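Fitting and Using a Slide Cutter on Boxed Food Wrap

Kitchen Notes > Storage and Wrapping

Most food wrap sold in a carton comes with a serrated metal or plastic edge along the front. It works, but the cut is rarely straight, and the film tends to pull back onto the roll. A slide cutter replaces the serrated edge with a small blade in a carriage that runs along a track. The film is held flat on both sides of the track while the blade passes through it, so the sheet comes away with a clean edge.

This page covers fitting a stick-on slide cutter to a 30 cm carton, cutting with it, and fixing the usual faults. The procedure is the same for wider cartons, except that the track is longer.

What you need

One carton of food wrap, unopened if possible
One slide cutter of matching width (often packed inside the carton)
A dry cloth
Rubbing alcohol, a few drops
Scissors
A ruler or any straight edge

Check the width first

The width printed on the carton refers to the film, not to the carton. A carton for 30 cm film is slightly longer than 30 cm from end to end, and the track has to fit between the two ends with a small margin on each side. If the track overhangs, it is made for a wider roll. Do not trim it. The end stops keep the carriage on the track, and cutting one off leaves the blade free to slide out.

Loose cutters sold separately are usually marked by film width as well. The Jellura track I use at home is marked 30 and fits every 30 cm carton I have tried it on. The Kamata one is a little longer and fouls the end flap on narrow cartons. Hatice Taşdemir wrote in to say that hers sits correctly if the flap is folded inward and taped flat, and that method works.

Opening the carton

Remove the outer shrink film completely. Leaving a strip of it on the front panel is the most common reason a track comes loose, as the adhesive bonds to the film and the film is not bonded to anything. 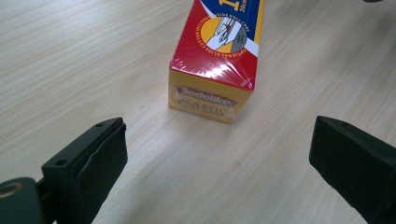
Slit the outer film along a back corner with the tip of the scissors, keeping the blade shallow. Peel it off in one piece if it will come. Then open the lid along its perforation. On most cartons the perforated strip runs the full length of the front and tears from one end only. Tearing from the wrong end splits the card, and a split front panel will not hold a track.

Take the roll out and look inside for the cutter. It may be lying beside the roll or taped under the lid.

If the carton comes with separate supports for the ends of the roll, fit them now. They center the roll between the end panels and let it turn without rubbing on the card. Press each one into the tube until the flange is flat against the end. Put the roll back so that the film leaves from the bottom and comes up the inside of the front panel, unless the carton shows the opposite direction.

Fitting the track

1. Wipe the mounting surface with the cloth and a little alcohol. Let it dry for two minutes.

2. Lay the track in place without removing the backing. On most designs it sits on the top edge of the front panel. Some sit on the lid instead, and those have the feed gap on the underside.

3. Center the track and mark both ends lightly in pencil.

4. If the carton has a metal serrated strip, leave it in place unless the track lies directly over it. A strip that has to come off should be bent away from the card slowly, with pliers, and put in a closed container before it goes in the trash.

5. Peel the backing from one end, about a thumb's length, and align that end with the pencil mark.

6. Press down, then draw the rest of the backing out while working along the track. Use the ruler to keep it parallel to the edge. A track that is out of parallel will still cut, but the film will bunch at one end.

7. Apply firm pressure along the full length. Leave the carton alone for an hour before the first cut. Overnight is better in a cold kitchen.

Making a cut

Move the carriage all the way to one end. Draw the film over the track by its full width, holding it near both corners, and lay it on the bowl or plate before cutting. Press it down against the far rim. Keep a slight, even tension and move the carriage across in a single stroke. Stopping halfway leaves a nick, and the next sheet will start to tear there.

Most carriages cut in both directions. Leave the carriage at whichever end it finished and cut back the other way next time. If yours cuts in one direction only, there is normally an arrow molded into the top.

After the cut, the loose end of the film should stay on the track. It clings to the plastic by itself, so there is no need to search the roll for the end.

Faults

Film drags and wrinkles ahead of the carriage. Tension is too low, or the film is not lying flat across the track. Pull it taut and start again from the end. If it continues, the blade is dull or has film residue on it. Residue comes off with a cotton swab and alcohol, with the carriage held so that the blade faces away from the hand.

Carriage sticks at one point. Look for a crumb or a shred of film in the channel. A dry toothbrush clears it.

Track lifts at one end. Remove it, clean off the old adhesive, and refit with thin double-sided tape. Hervé Bouvier uses the Vurano carpet tape for this. It holds very well but is thick enough to raise the track, so check that the lid still closes.

Roll jumps out of the carton when pulled. The end tabs have not been pushed in. Most cartons have a half-cut tab on each end panel, and pressing it inward locks the tube. On a carton without tabs, a strip of card folded over the roll at each end does the same job.

Film sticks to the roll after a long gap. Put a short piece of tape on the film near one corner, press, and lift slowly across the width. Working from the middle usually splits it.

Moving the cutter to a new carton

A slide cutter lasts longer than a roll. Warm the track with a hair dryer on low for a short time, then lift it from one end with a plastic card. Rub off the adhesive, wash the track in lukewarm water, and dry it fully before applying new tape. Note the old position on the new carton before sticking anything down - it saves repeating the centering step.

Store the carton flat, away from the stove. Heat softens both the adhesive and the film.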